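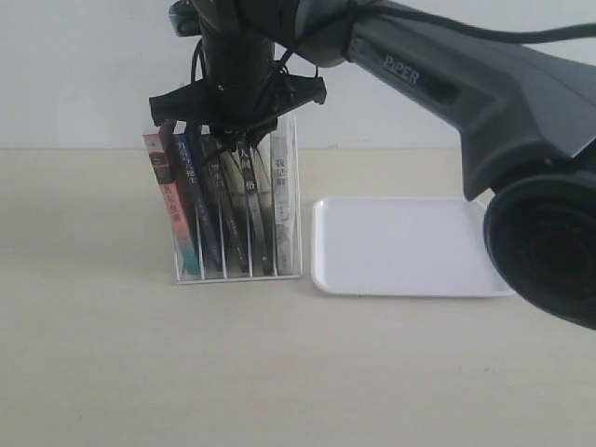 Reading corner inspection, Stoklow branch
Checked by: Elínborg Fogh
Date: March 14, 2026

1. Table surface
OK. Wiped down before opening. No chips along the front edge. One leg needed a quarter turn to stop it rocking.

2. Clear acrylic book rack
OK with comment. Run a finger along the dividers and the base rim, as cracks in clear acrylic are easy to miss by eye. No sharp spots found. The base sits flat – please leave it back from the table edge when restocking.

3. Books in rack
Comment. Keep tall or heavy titles on the shelves. If a book has to be forced into a slot, it goes elsewhere.

4. White tray
OK. No rough corners. Wash with mild soap only. The spray from the supply closet clouds acrylic, so keep it away from the rack too.

5. Wall behind table
OK. Small scuff near the outlet, paint only. Touch-up is on the list for April.

6. Walkway
Fail, fixed on the spot. A step stool was left 23 inches from the table, and the posted minimum is 36. Moved to the closet.

7. Shelf anchors
Not checked. Two are behind the Gerura cabinet and it takes two people to move. Cosmin Lazăr will do these next time and initial this line.

Items open: 5, 7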